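Notebook – sleep and memory study, Heywood site
November, entry started 8:40 am

Scoring day for the second round of home word-list tests. Maureen Bloxham is on the phone follow-ups, I am on the sheets.
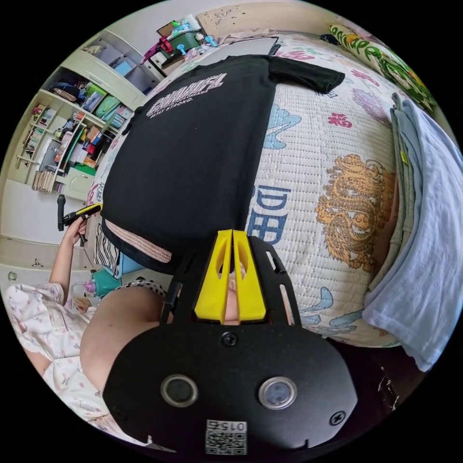
We have 179 sheets back out of 310 sent. Of the ones missing, most are from the Terov group, where the reminder letters went out late. Maureen will call those households first, mornings only, as several carers asked us not to ring after lunch.

Delayed recall scores are lower than in round one. I don't want to read much into it yet. The delay was meant to be 10 minutes and a fair number of carers wrote down something longer. Two wrote "after tea". I've put a D next to any sheet with a delay over 14 minutes and left those out of the first pass. They can go back in once we agree how to treat them.

Sleep diaries: the bedtime column is mostly filled in, the night waking column is patchy. People living with Lewy body dementia have the most wakings recorded, but they also have the most complete diaries, so the two can't be pulled apart from this. Need a box that says "did not wake" – at present a blank could mean that or could mean the carer was asleep.

Bumelora upload failed twice, then went through at 11:15. File names had a space in them. Saved a copy on the Devel drive as well.

Changed the wording on question six. "Did the person seem muddled on waking?" now has "yes / no / can't say". Old sheets to be scored as they are.

To do
Send Maureen the Terov phone list
Second scorer for the D sheets
Order more large-print diaries
Ask Heywood for the spare room again, afternoon if possible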